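Ebere Briggs
July 31, 2022

1/ OK, I spent my whole weekend on case fans and I have to talk about it. Specifically fan curves, the thing everybody sets once on build day and never opens again. (Me too. Mine were from February.)

2/ The background: my desktop is a compact build in a Plevura case with the mesh front. Nice case, runs cool, but it had this habit of revving up every time I opened a browser tab. Up, down, up, down. I'd gotten so used to it that I only noticed when Hanna Zieliński asked me on a call if I was vacuuming.

3/ So I opened the motherboard software and looked at what the fans were following. All of them were tied to CPU temperature. A modern chip can jump a lot of degrees in a blink and drop right back, and the fans chase every single spike. The air in the case hasn't even warmed up yet!

4/ First change: I moved the front intakes over to the GPU sensor. When I'm gaming, the card makes most of the heat, so it makes sense for the intakes to listen to the card. Rear exhaust stays on the CPU.

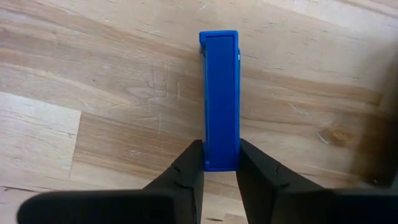 5/ Second change, and this is the big one: hysteresis. Terrible name, lovely setting. It tells the fan to wait before reacting. I set mine to 8 seconds going up and left a longer delay coming down. The revving stopped right there. I sat in front of it opening tabs like a kid with a light switch.

6/ Third: find the speed where your fans start to drone. Every case has one. Move the slider slowly with your ear near the side panel. My front pair hums at a spot in the middle of the range and is fine on both sides of it, so I made the curve steep there and it passes through fast.

7/ Numbers for those who like them. At idle the intakes used to bounce all over the place and now they sit at 478 rpm. In a long gaming session they top out at 2,648, and that only happens when my room is really hot.

8/ Temps under load? The GPU came down 2 degrees, which I wasn't even trying for. CPU is the same as before. I'll take it. 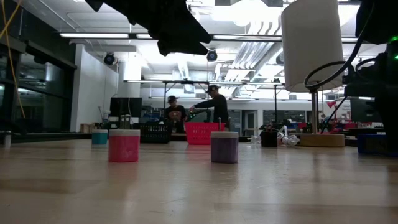

Cups and a lamp on the table

9/ Big thank you to Hideaki Murakami, who told me to flatten the low end of the curve completely. One steady speed until things get properly warm. I thought it would cook the SSD and it has been totally fine.

10/ Ronaldo Barbosa asked if this works with the Gullano fan hub. Yes, but every fan on the hub follows one header, so put your intakes on it and keep the exhaust on its own. If your board only has a few headers that's still a great way to do it.

11/ Save your curves as a profile and write them down somewhere too! A BIOS update wiped mine once and I had to start over from memory.

12/ Next up is dust filters, with and without, same case, same room. Lindalva Fontes is lending me her sound meter so I can stop saying "quieter" and give you a reading. If you have a mesh case and a curve you love, please post it below, I want to try them all.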